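## Keeping fruit nicely through the winter

My mother kept every piece of fruit in the house in one big glass bowl on top of the boiler, and I did the same for years before I noticed how much of it I was throwing out. Fruit likes to be cool, and it likes a bit of air round it (a warm kitchen shelf is lovely for proving dough and dreadful for pears!). These days ours lives in the back passage, and it keeps so much longer that I only shop for it every other week.

Start by going through the bag as soon as you get home. Anything with a soft spot gets eaten that evening or goes straight into a pan with a spoonful of sugar. One mouldy satsuma will spoil its neighbours before you know it, so do have a proper look underneath as well as on top. 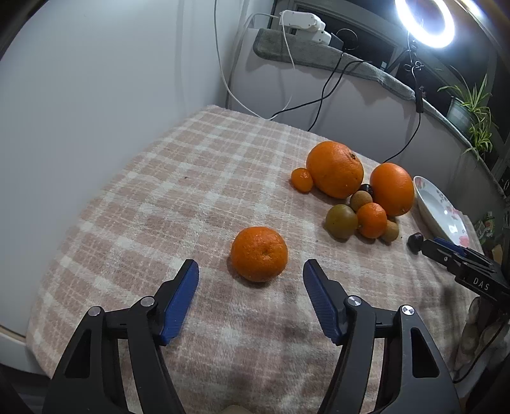
*Page last changed: October, by Hashini Mondal*

Mandarins and their cousins will sit out happily for a few days, and after that I move them to the salad drawer. Take them out of the net first. If you've a glut, set them out in a single layer on an old blanket or a folded towel in the spare room, with a little gap between each one, and turn them every 2 or 3 days.

Apples and bananas want keeping well apart, as they hurry everything else along. I wrap my best apples in newspaper, stalks up, and put them in a shallow box under the stairs. Bananas hang on a hook by the door, where they get eaten before they can cause any trouble.

Don't wash anything until you're ready to eat it, and save your peel! Dried on a rack overnight it goes beautifully in a jar of sugar, and a strip or two in the teapot is very cheering on a wet afternoon.

Next time I'll write up my marmalade, pips and all.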